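5. Primera tarea: llevar un limón a la bandeja

Si has llegado hasta aquí, el brazo Bustow ya está atornillado, la pinza abre y cierra sin ruidos raros y las dos cámaras dan señal. ¡Enhorabuena, lo más pesado ha quedado atrás! En este capítulo el brazo coge por fin algo de verdad, y te aseguro que la primera vez se disfruta muchísimo.

Usamos fruta porque es barata, rueda un poco (lo justo para que la pinza tenga que esforzarse) y se ve muy bien contra una mesa mate. Dorin Moldovan hizo las primeras pruebas con pelotas de tenis y también le funcionó, aunque la felpa suelta pelusa en los dedos.

5.1 Preparar la mesa

1. Coloca la bandeja en el centro de la zona de trabajo, con el lado largo paralelo al borde de la mesa.
2. Deja libre un pasillo de 30 cm entre la bandeja y la base del brazo.
3. Pon el limón en el lado del brazo, tumbado. De pie se cae en cuanto lo rozas.
4. Reparte otros objetos por la mesa si quieres: un cuenco, un paño doblado, otra fruta. Mantenlos fuera del pasillo.
5. Recoge los cables por detrás del borde y comprueba que ninguno queda tirante cuando el brazo gira del todo.

PRECAUCIÓN: ten el botón de parada al alcance de la mano libre durante todo el capítulo. No metas los dedos entre la pinza y la mesa con los motores activados.

5.2 El primer agarre

1. Abre el panel de Gelby y elige el modo manual.
2. Baja la velocidad máxima al valor 3. Parece desesperante, pero se agradece.
3. Lleva la pinza abierta hasta quedar encima del limón, con un dedo a cada lado.
4. Desciende despacio. Detente antes de que las puntas toquen la mesa.
5. Cierra la pinza. El límite de fuerza viene en 350; para un limón normal no hace falta tocarlo.
6. Sube un poco y espera un momento. Si la fruta gira entre los dedos, bájala, abre y vuelve a cogerla más cerca del centro. 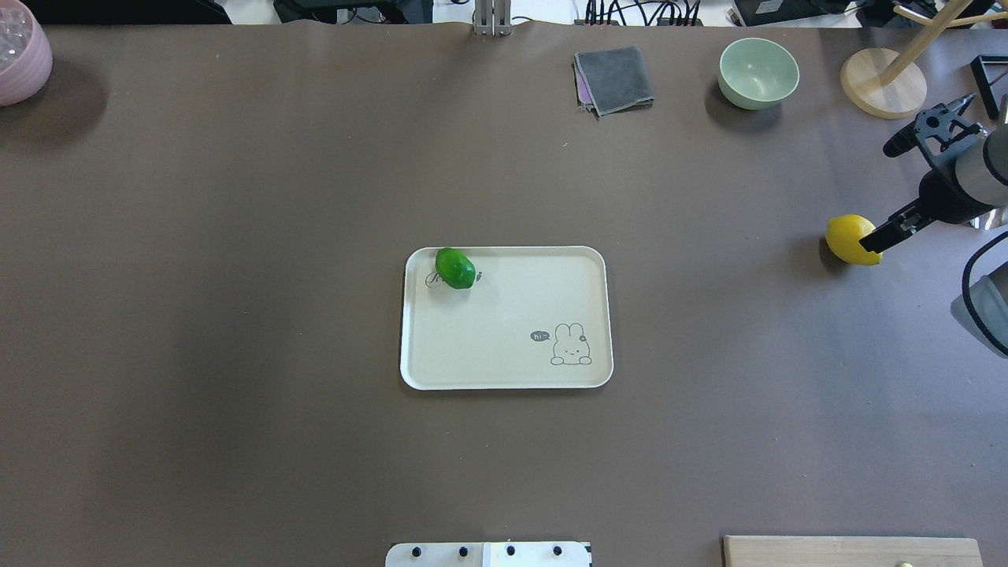

Figura 5-1. Limón sujeto a poca altura, a la derecha de la bandeja.

7. Desplaza el brazo en horizontal hacia la bandeja. Gana altura antes de cruzar el reborde.
8. Baja, abre la pinza y retírala en vertical.

NOTA: si en tu bandeja ya hay otra pieza de fruta, apunta a la parte despejada. Paraschiva Grecu insiste en dejar siempre un hueco del ancho de la pinza abierta, y después de ver unos cuantos limones rodando por el suelo del taller le doy toda la razón.

5.3 Ajustar la cámara de muñeca

La cámara de la cabeza sirve para orientarse; la de muñeca, para afinar. Merece la pena dedicarle un rato - la diferencia en los agarres se nota enseguida.

1. Deja el limón solo sobre la mesa y sitúa la cámara de muñeca por encima.
2. Abre la vista previa en Gelby y desactiva la exposición automática.
3. Empieza con una ganancia de 200. Bájala si la parte iluminada de la piel pierde el color.
4. Mueve la lámpara hasta que la sombra se distinga de la fruta sin taparle el contorno.
5. Guarda el perfil con un nombre que reconozcas más adelante.
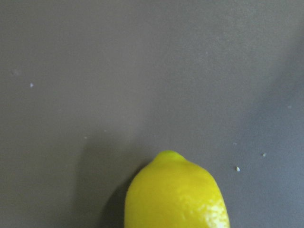 Figura 5-2. Vista de muñeca: limón en la parte inferior, con la sombra a su izquierda.

NOTA: las motas claras sobre la mesa pueden confundir al detector. Pasa un paño seco y repite la captura. Si una mota sigue en el mismo punto de la imagen al mover el brazo, limpia la lente.

5.4 Si algo no sale

El limón se escapa hacia un lado: la pinza no baja centrada. Repite los pasos 3 y 4 del apartado 5.2.

La pinza se cierra y el panel marca error: revisa el conector de la muñeca y reinicia solo el módulo de la pinza.

La vista previa va a tirones: cierra la otra cámara mientras ajustas esta.

Cuando te salgan varios traslados seguidos en manual, pasa al capítulo 6, donde grabamos el recorrido y el brazo lo repite solo. ¡Ahí empieza lo bueno!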